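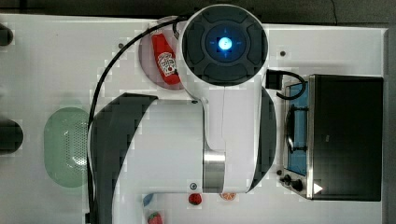
Plan de travail vu du dessus : assiette, ketchup, égouttoir, mini-four.

Atelier Gramthorpe — la table blanche

Galerie consacrée à l'agencement d'une petite table de préparation. La consigne de départ était simple : plateau blanc, un seul appareil de cuisson, vaisselle courante, pas de rangement fermé. Implantation : Hjørdis Amundsen. Choix des ustensiles : Holger Åberg. Les légendes suivent l'ordre du relevé de décembre.

Assiette
Ronde, gris rosé. Une teinte intermédiaire a été préférée au blanc, qui se confondait avec le plateau lors des premiers essais d'éclairage. Référence interne : 209.

Ketchup
Bouteille rouge, couchée sur l'assiette, étiquette blanche à motifs de tomates tournée vers le haut. Le format debout reste prévu pour l'étagère de Sindutton, dont la hauteur utile est plus grande.

Égouttoir
Ovale, vert pâle, perforé de petits trous. Emplacement : côté gauche de la table. Destiné aux légumes rincés et aux petites quantités de pâtes. Lavage à la main, séchage à plat.

Mini-four
Côté droit. Carrosserie en métal noir, porte vitrée, grille argentée visible à travers la vitre. Deux boutons noirs sur le bandeau en inox, sous la porte. Le dégagement devant la porte doit rester libre pendant la cuisson — point rappelé par Ylva Engebretsen dans la fiche d'implantation.

Raccordement
Petit adaptateur noir posé sur la table, cordon court formant une boucle vers la porte du four. La fiche prévoit un circuit distinct pour tout appareil de plus de 2 000 W et fixe la limite de la table à 3 000 W.

Plateau
Blanc, sans nappe ni set. Nettoyage à l'éponge humide et au savon neutre ; les produits abrasifs sont exclus. Les taches de tomate sont à traiter le jour même.

Relecture des légendes : Ebony Mudgway. La variante Hedlund, à plateau sombre, fait l'objet d'une galerie séparée.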